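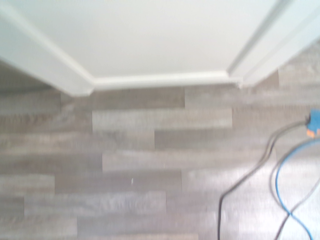

The Kitchen That Stayed Small

When Kristýna Štefanec bought her place in Brenham, the first thing she did was sit on the floor with a tape measure and a sandwich. She wanted to know what she could do with the kitchen without moving a single wall, and the answer made her so happy she called her sister before she had finished eating.

I love this kitchen. I should say so up front, because I spent a whole afternoon in it and came home and rearranged my own counter. It has no island and no pantry, and the refrigerator is the one that came with the house. What it has is a good long run of butcher block, plain white cabinets, and drawers that somebody thought hard about!

Start with the floor

The gray planks run through the doorway and into the next room, and they were the one thing Štefanec refused to argue over. Her builder, Delwyn Gilchrist, had pushed for tile. She wanted the mix of grays and taupes because crumbs vanish on it ("I'm not proud," she told me) and she wanted white baseboards, with a deeper molding around the door so the opening felt a little dressed up. Gilchrist cut the trim himself over a long weekend in July and now admits that he likes it better than the tile in his own house.

Then the counter

Butcher block scares people. They've heard about stains and rings and oiling, and all of that is true. Štefanec oils hers when it starts to look thirsty and sands out the bad spots, and in between she uses it as hard as you'd use any table. The strips have that light honey color that makes fruit look wonderful, so she skips the fruit bowl and lets the apples and lemons lie where they land. I thought that would drive me crazy. By my second cup of coffee I was rolling a lemon back and forth and feeling very much at home.

The back of the counter is for dishes and jars. Bowls go in a stack, white, with a dark pattern down at the bottom where you get a glimpse of it. The jars wear red-and-white checkered lids, like something off a picnic table, and they are small enough that you actually finish what you put in them. She found hers in a box lot at a yard sale in Cosgrove, 13 dollars for the whole thing, along with a gravy boat she gave away the same day.
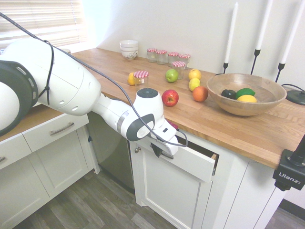
Drawers, drawers, drawers

If you take one idea home, take this one. The drawer right under the counter is the most valuable space in a kitchen, and most of us fill it with takeout menus and dead batteries. Štefanec keeps hers nearly bare. A knife she reaches for every day gets to live there, and the things she uses twice a year have been sent to the hall closet in a bin marked Closus, after the closet shop that sold it to her.

Gilchrist built the boxes in plain wood with white fronts and put a metal bar handle where a hand naturally falls. The cabinet door below has a round knob instead. Mixing the two was her idea, and it works so well that I stopped noticing until she pointed it out. He wanted to order ready-made boxes from Platwood, and the price was good, but they came in a depth that would have wasted the back of every cabinet. So he built them. The entire job, counter included, came to 3308 dollars, and 80 of that went on drawer slides she describes as the best money she has ever spent on anything, car included.

A bright knife is another thing I'm now completely sold on. Mine are all black-handled and they disappear into the drawer like fish in a pond. Purple, you can find. It also cheers up a Tuesday onion more than I would have believed.
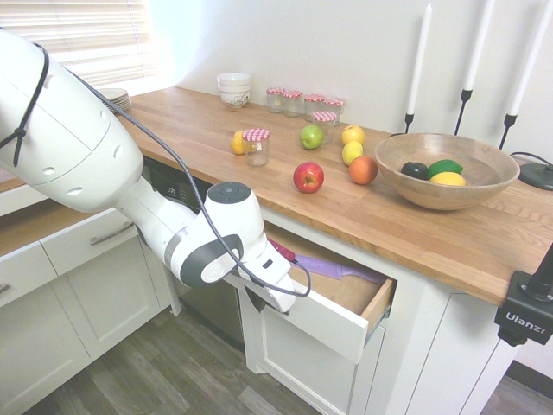

Checkered lids and loose fruit on the butcher block, with the purple knife in the drawer below.

What would she change? The light over the sink, maybe, and she'd like one more outlet. She has been saying so for 3 years, Gilchrist says, and he has the outlet in his truck.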